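About Uvel

Uvel is a contractor for industrial floors and outside concrete works, with its office and yard in Stadthorpe. We pour, level, cut and repair concrete for warehouses, workshops, cold stores and loading areas.

The company was started by Marwan Nasrallah and Girish Thakur, who had worked together before for a larger flooring firm. In the beginning they had one van and a rented power trowel. Today we have 5 crews, and each crew has its own foreman, so the customer always speaks with the same person from the first visit until the handover.

Our work

Most of our orders are new floors in buildings which are already closed and have a roof. We also do sub base preparation, drainage channels, joint repair and surface grinding. Our largest floor until now is the storage hall in Ilholm, with 2,297 square meters. It was made in 3 pours, and the hall stayed partly open for the trucks of the customer during all this time.

For smaller jobs we have no minimum price. If you need only 100 square meters behind a workshop, please call us also. Such jobs we normally plan for a Thursday, when one crew is kept free for them.

Our people

Omar Awad makes the site visits and the written offers. Ghada Akl is responsible for planning and for the orders of concrete and steel mesh. Rima Awwad takes care of the invoices and answers the telephone in the morning. For polished floors we cooperate with the company Tamošiūnaitė, which brings its own machines and its own workers.

New employees start with us in September. They spend the first weeks in the yard, where they learn to set the forms and to check the levels before they go to a customer. Experience is welcome but it is not required.

You can visit us at the yard on working days from 7 a.m. Please tell us before if you come with a truck, the gate is narrow.

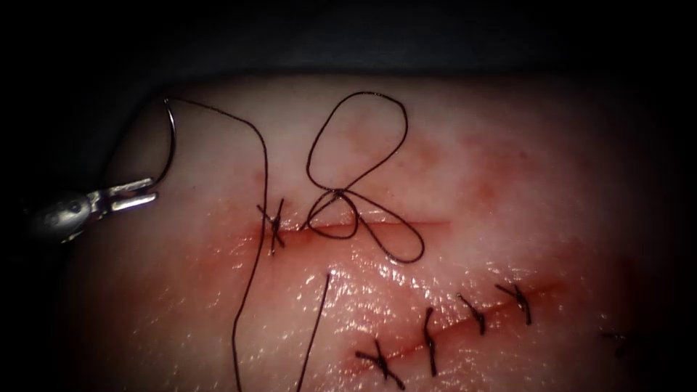

Curved needle with black suture thread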